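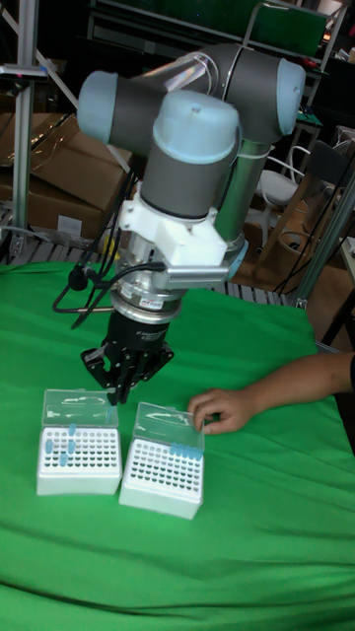 Re: tip transfer, box to box — does more demo data help?

plollell
1145 demos now, gripper on the arm, green cloth, two tip boxes. Went from 4 misses in 26 to 2. So yes, more data.

dromeo26
Thats noise. Two misses either way could be luck. Did you move the boxes between runs?

plollell
A little, by hand. Lids stay open.

Ans Mulder
Agree with dromeo. Same policy, new seeds, then compare. And log the box pose

plollell
Fine — rerunning tonight. Still think its the data tho

dromeo26
Post the misses too pls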